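Clurkstead & District Churches Board > Prayer and Daily Life

Topic: Keeping a silent hour at home – how do you start?

plainsong_pat
Posted 27 Oct 2023, 21:14

Right, quick one before bed. Our house group is doing the silent hour from now until Advent, same hour each evening, no music, no phone, psalm at the start and psalm at the end. I've managed four evenings. Three were dreadful. I sit down, I read the psalm, and then it's shopping lists and that thing I said to my sister in January.

How do people begin? Is there a way in? I was taught to go straight to it but I think I need a ramp.

wetherby_lamp
Posted 21:31

A candle. Sounds daft. Light it, say the Our Father slowly, leave it at that. When the mind wanders go back to one word. Mine is "here".

Also an hour is a lot if your new to it. I did ten minutes for a whole winter.

Sebastian Ene
Posted 21:40

Would gently disagree about the ten minutes. In my experience the first part is always noise and the quiet only turns up late. If you stop at ten you only ever get the noise. I'd keep the hour and lower what you expect of it.

The Barbu booklet is good on this, the little green one, used to be at the back of St Anne's. There's a page on "sitting badly". Worth finding.

wetherby_lamp
Posted 21:46

Well yes but people give up. I've seen it in our group. Hour on Monday, nothing by the weekend, then guilt, then they stop coming altogether.

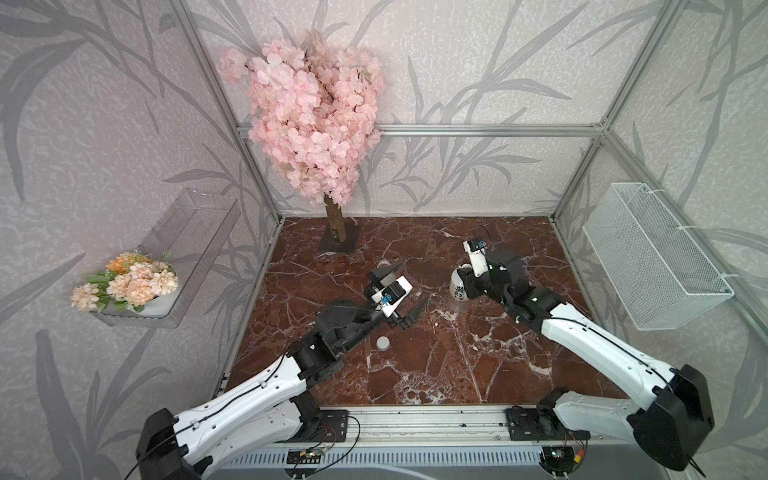 Ten minutes kept is better than an hour dropped. That's all I'm saying. Not laying down the law.

tobit_and_dog
Posted 22:02

Agree with wetherby. I've got kids and a night shift. An hour of silence in our house would be a miracle in the strict sense.

What I do – sit on the stairs after they've gone up, one verse, same verse all week. This week it's "be still". Failing at it most nights. Last night fell asleep against the bannister and woke up with a stripe on my face.

plainsong_pat
Posted 22:09

Ha. Thank you, that cheers me up no end.

Sebastian, do you mean the Barbu with the 6 short chapters? I've got one called Evening Rule, but it's blue. Chapter 4 is all about the body, where to put your hands etc. Didn't get on with it, felt like a fitness class.

Sebastian Ene
Posted 22:15

Same text, different cover I think. Give chapter 4 another go, but after a week or two. He's fussy about posture but there's a line near the end about letting the chair hold you. I come back to it a lot.

And fair enough on the kids. I'm retired and live on my own, easy for me to say an hour.

gadow_lane_quaker
Posted 22:38

Butting in from the other end of the road. We do an hour together every Sunday at Gadow Lane and I still couldn't do one alone in my kitchen. It's the other people. Somebody coughs and it brings you back. Is there no one you could sit with, Pat? Even one other person. Doesn't need to be anyone holy.

Don't see the need for psalms top and tail myself but each to their own.

plainsong_pat
Posted 22:44

I'd miss the psalms! They're the only bit I can do.

Sitting with someone – maybe. There's a woman from Stotlow who gave me a lift home last week and said she was struggling as well. Might ask her. Feels a bit forward.

gadow_lane_quaker
Posted 22:47

Ask her.

mrs_compline
Posted 23:05

Sorry but is anyone else uneasy about all this technique? Candles, chairs, one word, which chapter. My gran prayed at the sink. Never read a booklet in her life. I think we can get so busy arranging the silence we never say anything to God in it.

wetherby_lamp
Posted 23:11

Bit harsh. A candle is hardly technique. And I bet your gran had her ways, same sink, same time of day, same hymn going round.

mrs_compline
Posted 23:19

She did hum, I'll give you that. Always Abide With Me, always flat.

Didn't mean it harshly Pat. The shopping list and your sister might be the prayer, is what I was getting at. Hand them over as they come up. I wouldn't fight them off.

tobit_and_dog
Posted 23:26

Oh that's good. Writing that on the back of my hand for the stairs.

Sebastian Ene
Posted 23:30

I don't fully agree, some of it is just noise and you let it go by. But the sister, yes. If the same thing comes up night after night then I'd stop and look at it.

plainsong_pat
Posted 23:41

It does come up every night. Going to ring her tomorrow I think, before I lose my nerve.

Off to bed. Half an hour tomorrow, candle, both psalms. Will text the Stotlow lady in the morning. If anyone has a spare of the green booklet I'd love to borrow it, mine has tea on most of chapter 2.

wetherby_lamp
Posted 23:44

I've got one somewhere, will bring it Sunday. Night all.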